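Hand fault halts kitchen handling trials at Karholm

May 13, 2022

Ghumman has suspended unattended running of its multi-fingered robot hand at the Karholm test site after a fault in which the thumb stopped responding to commands while it was gripping a load. There were no injuries. One board was dropped and the cover on the thumb was scored near its base.

The fault arose during dish rack trials, in which the hand has to pick up flat items, carry them over a wire rack and set them down between the tines. According to the site's fault report, the thumb drive held its last position for seven seconds after the controller had ordered it to open. The three fingers opened as instructed. With the load resting on one side only, the board turned and fell.

The arm itself carried on with its programmed path for a further 40 mm before the operator pressed the stop button. Ghumman said the arm should have halted as soon as the thumb and finger positions disagreed, and that the check meant to do this had been set too wide.

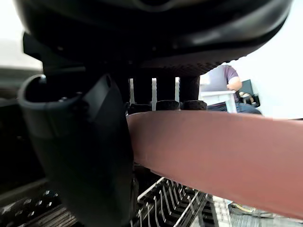 Flat boards are among the harder items in the test set. They have to be held on edge between the thumb and the fingertips, and a small error in thumb force is enough to let them swing. Cups and bowls, which can be held with the fingers alone, gave no trouble in the same set of trials.

Fesuvari, which supplies the finger drives, examined the unit and traced the fault to a connector at the base of the thumb. The connector had worked partly out of its socket, so that position readings were reaching the controller but some commands were not. The hand had completed 400 grip cycles since its last inspection. The maintenance schedule did not require the connector to be checked at that point.

Three changes have been made. The connector now has a locking clip, the limit on disagreement between thumb and fingers has been tightened, and the arm is held to 30 per cent of its normal speed whenever the hand is loaded. An operator must stay within reach of the stop button during all runs.

The same connector is fitted to hands used by Hoketti, which has been told of the fault and has taken its own units out of use until clips can be fitted. It has reported no similar failures.

Ghumman expects to return to unattended running in July, subject to a repeat of the full board test with the new limits in place.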